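Larklow Publishes Good Practice Guide for Small Robot Arms That Handle Loose Parts

FOR IMMEDIATE RELEASE

December 21, 2023

Larklow, the shared robotics testing group, has released the first full edition of its good practice guide for bench-mounted robot arms that push, sweep, and gather small loose parts. The guide is free to read and free to use, and it is written for the people who set up and run these cells every day: technicians, lab staff, teachers, and small shops with one or two arms and no safety department down the hall.

We are very happy to see it out the door! Work on the guide began with a short checklist passed between benches at our Flenditz site. People kept adding to it, crossing things out, and arguing in the margins, and after a while it was clear that the checklist wanted to be a proper document.

Most published rules for robots deal with keeping people safe, and they should. The Larklow guide sits alongside those rules and does not replace any of them. Every reader is told on the first page to complete a risk assessment for the whole cell, tool and workpiece included, before the arm is powered. What the guide adds is the everyday layer underneath: how a tool should be held, how a trial should be recorded, and what counts as a finished task when the parts are small and tend to go everywhere.

The guide has 4 parts.

Part one covers tools held by or fixed to a gripper. A pusher or scraper should seat fully in its holder, and the holder should be checked for play at the start of each session. Cables near the gripper need enough slack for the full reach of the arm, with no loop able to catch on the tool or the work surface. The guide asks for a slow run through the complete motion, with no parts out, whenever a tool has been changed.

Part two covers the work surface. It should be fixed down, level, and easy to tell apart from the parts on it. Rails and raised edges must be included in the arm's motion limits, and so must any tray or bin the parts are meant to end up in.

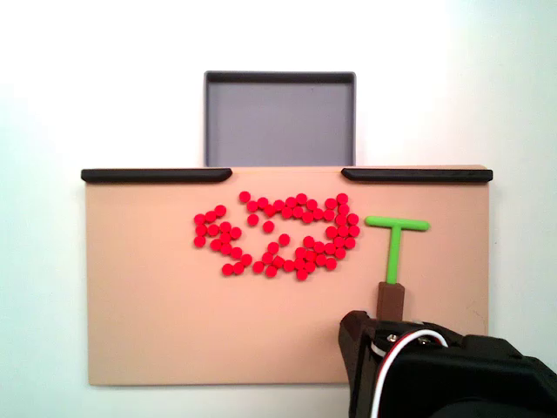
Part three is the one that drew the most debate, and it's the part we are proudest of. It deals with scoring. When an arm sweeps a pile of small pieces toward a tray, is the job done when the tray holds most of them, or all of them? Does a piece resting against a rail count? What if a person reaches in and nudges one free? The guide sets out plain answers. The team must write down its finish line before the trial starts, pieces left on the surface are reported as left, and any trial with a human hand in it is marked as assisted. Failed trials stay in the record. A stopped run is logged with the reason it was stopped, even when the reason is dull.

Part four covers stopping and restarting. Nobody reaches onto the surface while the arm can move. After any stop, the operator checks the tool, clears stray parts from the joints and the floor, and starts the motion again at reduced speed. Emergency stops must be within reach of the operator's normal position — a simple rule, and one that moved several buttons at our own benches.

The wording was tested before release. Draft rules were applied to 3,074 logged trials at Flenditz and at our partner workshop, Skelgate. Where operators at the two sites read a rule differently, the rule was rewritten and tried again. The chapter on scoring went through 10 drafts this way, and it is much shorter than it was when we started.

A companion record sheet, named Hiebert after the bench where it was first used, comes with the guide. It fits on 2 sides of paper and takes around a minute to fill in. Hiebert can be printed or copied into whatever logging system a team already has, and no account or software is needed.

Larklow will hold open reading sessions for the guide in January, at Flenditz and online. Operators are warmly invited to bring their own record sheets, odd cases, and complaints. Comments from the sessions will be published with replies, and accepted changes will go into the next edition with a note on what was changed and why.

Copies of the guide and the Hiebert record sheet are available now from the Larklow publications desk. Schools and workshops may reprint either one in full for their own use.

Media contact: Larklow Press Office, Flenditz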